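Dollow Manipulation Challenge

The Dollow Manipulation Challenge, usually called the Dollow, is a student robotics competition in which teams programme a robot arm to pick up, move and place everyday objects on a table. It is run once a year for students in further education colleges and universities, and it grew out of a teaching module of the same name. Teams do not build the arm themselves. They work with a common type of arm and gripper, and are judged on how the arm behaves when it is given objects and positions that the team has not been told about beforehand.

The competition is named after the Dollow Building, the teaching block in which the first edition took place. It should not be confused with the Dollow Prize, an essay award for first-year engineering students given by the same college.

Contents
History
Eligibility and teams
Equipment
Format
Scoring
Related coursework
The Nalimmont Club
Reception
See also

History

The challenge began as the final exercise of an evening course in applied robotics. Students on the course were asked to make an arm lift a set of wooden blocks and put them down on marked squares. The exercise was marked on a pass or fail basis, and most students passed it by measuring the block positions by hand and writing them into their programmes. After two years the tutors changed the exercise so that the blocks were moved after the programmes had been handed in. The pass rate fell sharply, and the exercise was taken out of the course marks and turned into an open contest held in December.

The first open edition had 5 teams, all from the same college. Teams from outside were admitted from the second edition. By the fourth edition the number of teams had grown to 35, and the organisers brought in a qualifying round to keep the final to a single day. In the same year the wooden blocks were dropped in favour of household and packaging items, on the grounds that the blocks were all the same height and teams had stopped using their cameras to judge it.

A spring edition was tried once and was not repeated, as it clashed with coursework deadlines at several of the colleges taking part.

Eligibility and teams

A team has between three and six members, all of whom must be registered students during the term in which the final is held. Members may come from different colleges. Each team names one operator, who is the only person allowed to touch the control computer during a run, and one safety lead, who holds the stop button. The two roles may not be filled by the same person.

Postgraduate students may take part, but a team may have no more than one. A supervisor may help with preparation and must leave the working area before the first run. Teams made up wholly of first-year students compete in the same final as the others and are also ranked in a separate list.

Equipment

All teams use a six-jointed arm fixed to the edge of a table, with a two-finger gripper and a small camera mounted at the wrist. A second camera, fixed above the table, is optional. Some teams leave it out because it has to be calibrated again whenever the table is moved, and calibration time is taken from the team's own slot.

The control software is called Villca. It is a modest set of programmes written by former entrants, and it handles camera input, joint limits and the logging of each run. Teams may replace any part of it except the joint limits and the log. The log is handed in at the end of the day and is used to settle disputes.

Fingers for the gripper may be changed. The rules allow any finger that fits the standard mount, contains no motor of its own and leaves no mark on the objects. Rubber pads, soft foam and ridged plastic have all been used. Suction cups were allowed in early editions and are now banned.

The table top is not specified. The organisers have used painted board, bare wood, polished wood and cloth in different years, and teams are told which only on the morning of the final. The choice has a clear effect on results. On painted board a simple method that separates the object from the background by colour is often enough. Strong grain can be taken by edge-finding software for the outline of an object, and a glossy finish reflects the room lights as pale patches that change place in the camera view as the wrist moves.

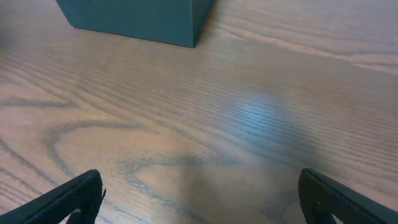
Boxes are regarded as the easiest class of object to grasp and one of the harder ones to approach. The flat sides suit a two-finger gripper, but a box standing at an angle to the arm has to be met squarely, or one finger touches first and pushes it round. Teams deal with this in one of two ways. The first is to work out the angle from a distance and turn the wrist before moving in. The second is to move in along a straight line, stop short, take a fresh view and correct. The second method is slower by several seconds and is the more common of the two among teams reaching the final.

Shadows are a related difficulty. A shadow at the foot of a dark box may be read as part of the box, so that the grasp is planned too wide or too far to one side. Several teams have published their ways of handling this, most of them based on comparing views taken from two wrist positions.

Format

The competition has a qualifying round and a final.

For the qualifying round, teams send in the logs and unedited video of ten runs carried out on their own equipment. The object list for this round is public. The organisers check the logs against the video and rank the teams by the number of completed placements.

The final is held in one room over one day, from 9 a.m. until early evening. Each team has a slot of 30 minutes, divided as the team wishes between setting up and scored runs. A run consists of three tasks:

Reach and lift. A single object is put on the table by a steward. The arm must find it, grasp it and hold it clear of the surface for a count of five.

Transfer. The object must be put down inside a marked area without being dropped or tipped over.

Recovery. The steward moves the object once while the arm is on its way to it. The arm must notice the change and complete the lift without help from the operator.

Recovery was added in the third edition and is the task most often failed. A programme that takes one view at the start of the run and then follows a fixed path has no means of completing it. Most teams now take repeated views from the wrist camera on the way in, though the object may leave the view in the last few centimetres, when the fingers are already on either side of it.

Practice tables are provided in a side room. Teams may use them at any time outside their own slot, in the order in which they sign up on the sheet by the door.

Scoring

Each task carries a fixed number of points, with lift worth the least and recovery the most. Points are taken away for knocking the object, for touching the table with the fingers and for each use of the operator's pause key. Pressing the stop button ends the run but brings no further penalty. This rule was introduced after the second edition, when it was felt that safety leads had been slow to press it.

The highest total recorded in a final is 661, reached by a team that used no overhead camera and completed recovery in all but one of its runs. Scores from before the third edition cannot be compared with later ones, as the recovery task did not then exist.

Ties are settled by the shorter total running time, and after that by a single extra recovery task with an object chosen by the stewards. The extra task has been used once.

Related coursework

Several colleges teach a module alongside the competition. The most widely used is the Drotoneo workbook, a set of weekly exercises beginning with moving the arm by hand guidance and ending with a full run under final rules. The middle weeks deal with camera calibration, grasp planning and the recording of demonstrations, in which a student steers the arm through a task many times so that a programme can be trained on the recordings.

Trained programmes of this kind have been allowed since the fourth edition. Their record has been mixed. They tend to do well at recovery, where the arm has to respond to change, and less well on table tops unlike those in their recordings. A common exercise in the workbook asks students to record the same reach on two different surfaces and to compare the results of training on one, on the other and on both together.

Marks for the module are separate from competition results. A student may pass without entering, and a placing in the final earns no credit.

The Nalimmont Club

The Nalimmont Club is a student society formed by members of three teams that were knocked out in the same qualifying round. It meets on weekday evenings during term and keeps two arms of the competition type, which its members may book in hour-long sessions. The club publishes its run logs, including failed runs, and these have become a standard source of test material for new teams.

Club members have entered every final since the club was formed, though never under the club's own name, as the rules require teams to be named after something other than a society or sponsor. The club also lends stewards to the organisers. A steward may not serve in a year in which he or she is competing.

Reception

The competition has been praised by teaching staff for the small cost of entry, as colleges can share an arm and the software is free to students. The main criticism concerns the table top. Some teams hold that keeping it secret until the morning of the final rewards luck, and a proposal to publish a short list of possible surfaces in advance has been put to the organisers more than once. It was turned down on each occasion, although teams have been given a longer practice period on the morning of the final.

A second criticism is that the object set favours rigid items. Cloth, bags and soft packaging have not so far been used in a scored run. A trial task with a folded towel was held outside the main programme at one final — no team completed it, and the results were not published.

See also

Educational robotics
Grasp planning
Robot end effector
Student engineering competitions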